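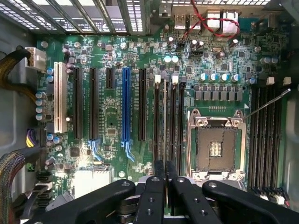 Tuvon Wrist Recording Kit

For teams collecting demonstrations of small-parts work: seating memory, fitting cards, plugging and unplugging cables, opening latches.

The Tuvon kit puts a small colour camera on the wrist of a two-finger gripper and records its view together with arm position, finger opening and operator input. Every stream carries the same clock, so an episode can go straight into training without a separate alignment step.

Close work inside a computer case is hard to record from a fixed camera. The side walls block the view, and the gripper hides the slot at the moment that matters. From the wrist, the operator and the model both see the memory slots, the latches and the fingertips in one view.

What's in the box
Wrist camera with bracket and 2 m cable
Two slim fingers, black, with spare screws
Foot pedal for starting and ending an episode
Recorder unit with 2000 GB drive
Skaltov labelling software, one seat

Recording
Press the pedal once to start and once to stop. A double press marks the episode as failed. Please keep failed episodes. They are stored in their own folder and can be left out of training later. The drive holds some 4000 short episodes at the default setting.

Change the starting position of the case every 40 episodes. Turning it a few degrees or moving the lamp is enough. Bare metal and heatsinks throw strong reflections, and a model trained under one light will often miss the slot under another.

Fit
The standard bracket suits the Rüegg wrist flange. An adapter plate for Kirkoleo arms is sold separately. Allow 5 cm of clearance above the tallest part in the case before bringing the fingers down.

Care
Wipe the lens with a dry cloth. Check the finger screws at the start of each shift. Run a new calibration after any knock to the bracket, and keep the old calibration file with the episodes it belongs to.

Availability
Kits ship from stock. Replacement fingers are on back order until May. Labelling seats can be added to an existing licence at any time.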